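The Flirnon ranked reset, or why I'm not buying the "known issue" line. Thread.
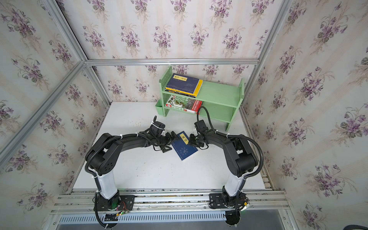

The I Ching on a table, two robot arms over it.

1/ So Drunadby went into its new ranked season on Thursday and by the evening half my friends list was missing placement rewards. You play your 13 placement matches, you get the little fanfare, and then the rewards tab is empty. No skin, no border, no crest shards.

2/ Flirnon put up a forum post saying it's a "display issue" and that everything is safe on the account. Okay. Maybe. I've been playing this game since the closed test and I've read the words "display issue" enough times to want to see the receipts.

3/ What a display issue looks like: you relog, the item's there. Or you can't see it in the tab but you can equip it through a saved loadout. I tried both. I also tried the console version with cross-save on. Empty on all of them.

4/ Viorica Chiriac (plays support in my regular group, way higher rank than me) went one further and tried to craft with the shards the game says she has. The crafting bench said zero. If the shards are safe and it's only the display, why does the bench think she's broke?

5/ I asked that in the forum thread. Reply from a community manager: "Thanks for the report, passing this along to the team." That was before midnight. The question is still sitting there with 289 likes and no follow-up.

6/ Now the matchmaking side, which bugs me more than a missing border.

7/ The season notes promised a "soft reset". In past seasons that meant you dropped a tier and climbed back over a week or two. This time I finished Gold II, went through placements with a winning record, and landed in Bronze III. Fabian Kaufmann lost most of his and landed one division above me.

8/ Before someone says it: yes, I know hidden rating is a thing. Yes, I know visible rank and hidden rating are different numbers. My opponents in placements were mostly people with last season's Gold border. So the hidden number seems to think I'm Gold, and the badge says Bronze. Pick one.

9/ And if that's by design, fine, say it's by design. The patch notes have an entire paragraph about the new footstep audio on gravel and a single line about ranked. The line is "Improved placement accuracy."

10/ Improved compared to what? I'd love a chart. I'd settle for a sentence.

11/ Some people are passing around a "fix" where you unlink your Hostoron account, restart, link it again and the rewards show up. Please be careful with this one. I have seen exactly one screenshot of it working and the player name was cropped out.

12/ Ileana Toma tried it on her alt and got a cooldown message on relinking. She can still play, but cross-save is off until the cooldown ends. I wouldn't touch it on a main.

13/ Same goes for deleting your local save folder. There's a video telling you to do it. The comments are full of "worked for me!!" from accounts with no profile picture and no other comments. Draw your own conclusions, but your keybinds and your practice range layouts live in that folder.

14/ Stuff I've checked myself, so you don't have to repeat it:
Restarting the game: nothing
Verifying files: nothing, and it took forever
Switching region and back: nothing
Playing one more ranked match after placements: nothing
Changing the game language: nothing, except my menus were in Portuguese for a bit

15/ The shop works great, by the way. The new season bundle loaded on the first try. Bought items show up instantly, according to Ruxandra Zamfir, who bought one and then felt bad telling me.

16/ I'm not saying that's a conspiracy. Different systems, probably different teams, and the shop gets tested harder for obvious reasons. I'm saying it's a rough look when the paid tab is fine and the earned tab is blank.

17/ Quick detour on the "it only affects a small number of players" claim. How small? The group I play with has a mix of PC and console, different ranks, different countries. Of the ones who finished placements, every single one is missing something. That's a tiny sample and I know it. But if it's really that rare, we should all go buy lottery tickets.

18/ Someone in my replies asked whether it's tied to the Grecu map. The theory is that if your last placement match was on Grecu, the end screen skips the reward step. I like the theory because it's at least a theory. My last match was on Grecu. Viorica's wasn't, and she's missing hers too. So I don't think that's it, or it's not all of it.

19/ The end screen does stutter on Grecu, though. It hangs on the scoreboard for ages and then dumps you straight in the lobby. That's been happening since the map came back in March. I reported it then. It's marked "under investigation" and I believe it the way I believe my gym membership is "active".

20/ On compensation. Flirnon says affected players will get a 50 percent XP boost once it's sorted. For one thing, everyone who grinds enough to finish placements in a day is going to hit the XP cap anyway. For another, the boost can't be used in ranked. So it's a boost for the mode the bug isn't in.

21/ What I'd take over a boost: don't start rank decay until the rewards are in. Right now decay kicks in if you skip a week, so people who are sensibly waiting for a fix get punished for waiting. Ruxandra Dumitrescu raised this in the feedback section and it got merged into a thread about chat filters. No idea why.

22/ A few replies are saying I'm being too harsh, servers are hard, season launches are always messy. I agree that servers are hard! I don't expect a clean launch. I expect the status page not to say "All systems operational" in green while the pinned post on the forum says otherwise.

23/ UPDATE: small hotfix just went out, 20 MB on PC. Notes say "Fixed an issue where placement rewards could appear missing." Note the wording. Could appear.

24/ Downloaded it. I have the border now. No skin, no shards. Viorica has the skin and no border. Fabian has everything, plus a crest from a season he didn't play. He says he's keeping it.

25/ So was it a display issue? I don't see how a display issue hands somebody a crest he never earned. It looks a lot more like rewards were never granted and are now being granted by a script in a hurry. That's a guess, from the outside, by a Bronze III player.

26/ If you're still missing things after the hotfix, send a ticket with your match history page attached. Don't just post in the mega thread. Tickets get a number, and if this gets quietly closed you'll want that number.

27/ Also take a screenshot of your rewards tab before AND after any future patch. If they take back the extra stuff people got by accident, I wouldn't bet on the cleanup only hitting the right accounts.

28/ Rank is unchanged after the hotfix, still Bronze III, still matched against Gold borders. No word on that in the notes. I've asked again under the pinned post.

29/ Muting this for the night. If your shards came through, reply with your platform and whether you're linked to Hostoron, and I'll go through them tomorrow.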